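4. Small Drawer Units on Household Work Surfaces

4.1 Background to the section

The earlier sections dealt with storage that is fixed to the house: built-in cupboards, shelving and closet rails. The present section turns to storage that can be picked up and moved. Of the movable pieces in the household inventory, the small chest of drawers was the one that raised the most questions during coding, and it is treated separately for that reason.

By a small chest we mean a closed box with two or more drawers, light enough for one adult to lift with both hands, and normally kept on top of another piece of furniture. Jewelry boxes with a lid and a single drawer were left out. So were open trays, stacking bins and letter racks, although many participants used them for the same kinds of items. Drawer units that stood on the floor were coded as furniture and are covered in Section 3.

The full inventory holds 1736 entries. Each entry records one storage piece, the surface or floor area it stands on, the number of compartments, and what the participant said was kept in each. Contents were recorded in the participant's own words and then sorted into groups by Hamisi Waweru, who also wrote the coding guide. Where a participant did not want a drawer opened, the entry was kept and the contents field was left blank.

4.2 What the drawers hold

The contents of small chests were more mixed than those of any other storage type in the study. A kitchen cupboard tends to hold dishes or food. A small chest on a sideboard may hold batteries, a tape measure, spare keys, birthday candles and the warranty card for a kettle, all in one drawer. Participants often used the word "bits" for such contents, and the coding guide keeps this as a group of its own because no better label was found.

Even so, a vertical order was common. Items in daily use went in the top drawer. Items used together, such as sewing supplies or stationery, were given a middle drawer. The bottom drawer was where things went when their owner did not plan to look for them soon - old phone cables, foreign coins, photographs waiting for an album. Several participants could name the contents of the top drawer without opening it but had to look in the bottom one.

This order did not depend on drawer height being different. Many of the chests had drawers of matching size, and the order appeared there as well. We take it to be a matter of reach. When the chest stands on a table or sideboard, the top drawer is near the hand of a standing person and its contents can be seen from above. The lowest drawer opens close to the surface of the table, and the user has to bend or pull it out fully to see the back.

Labels were rare. One household had put a paper label on each drawer and then changed the contents, so that the labels no longer matched. The participant had left them in place and said that everyone in the house knew what was meant.

4.3 Handles and opening

Handles were coded in three groups: projecting (knobs, bars and rings), recessed (a hollow in the drawer front that the fingers enter), and none (the drawer is opened by its edge). Recessed handles were mostly met on molded chests. They do not catch on sleeves or on the cloth when the chest is moved, and two drawer units can be pushed front to front in a moving box without scratching each other. Their weak point is grip. A participant with stiff fingers reported that she could not get enough of a hold to start the drawer, and she had tied a loop of ribbon inside the hollow.

A light chest also tends to move with its drawer. If the drawer sticks, the user pulls harder and the whole unit slides forward. Participants dealt with this by placing the other hand on top of the chest, by pushing it back against the wall, or by keeping something heavy in the bottom drawer. The last of these works well but cuts into the storage space, and it was mostly found where the chest was never moved.

4.4 The surface underneath

Entries were also coded for what lay between the chest and the furniture below it. The groups were bare surface, mat or runner, and full cloth. We had expected the cloth to be chosen for looks. When asked, most participants spoke of protecting the table, and a few mentioned noise.

A full cloth changes how the chest behaves. On a smooth, flat cloth the unit slides easily and takes the cloth with it. On a rumpled cloth it may stand a little out of level, and a drawer that runs freely on a bare table can then bind at one side. Folds in front of the chest matter most. If a fold rises higher than the lower edge of the bottom drawer, the drawer pushes into it on opening, and the user has to flatten the cloth first. For this reason the coding guide asks for the state of the cloth as well as its presence, with the values flat, wrinkled and folded.

Figure 7 gives a case with a four-drawer chest on a cloth. The unit was coded as small, closed, with recessed handles, one to a drawer. The cloth was coded as folded. The chest is set at a slight angle, which was common in the entries and was recorded as "turned" whenever the front was not parallel to the table edge.
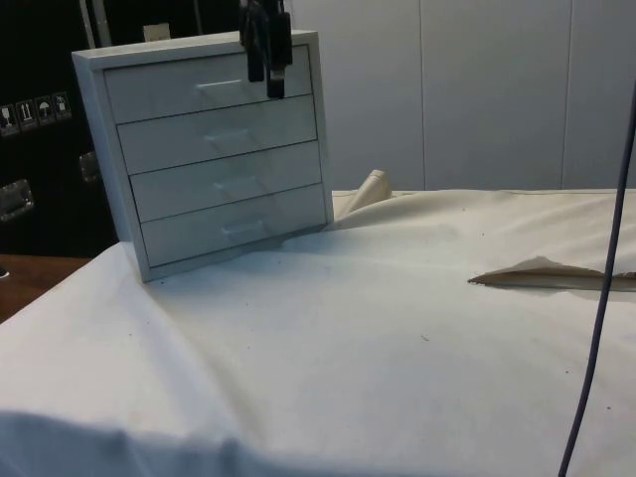
Page last changed: Apr 4, 2023

Figure 7. White chest with four drawers, all closed, on a white cloth. The cloth is raised in a rounded roll in the foreground and in a small peak behind and to the right of the chest.

The case is useful for the coding of closed units. A drawer was coded as closed only if its front sat flush with the body of the chest, as all four do in Figure 7. A front that stood out even slightly was coded as ajar. The difference proved to be worth recording. Drawers coded as ajar were often overfull, and in the interviews they were the ones participants said they meant to sort out. Color was recorded too, but it had no part in the analysis. White on white, as in the figure, does make the edges of the unit harder to pick out in a photograph, and the coding guide advises working from the dark seams between the drawers.

4.5 Limits

The inventory was made in one visit to each household, so it says little about how contents shift over a year. Chests used for seasonal items may look idle in our entries. We also relied on participants to tell us where small storage was kept, and units inside wardrobes or under beds were probably missed more often than those in the open.

The line between a small chest and a toy or display piece was hard to draw. Some units were the right shape but too small to hold much beyond buttons or earrings. They were kept in the inventory if at least one drawer was in use at the time of the visit, and were otherwise dropped. A stricter rule based on drawer volume was tried and given up, as it removed several pieces that their owners opened every day.

Section 5 takes up open containers, using the same groups for contents and for the surface underneath.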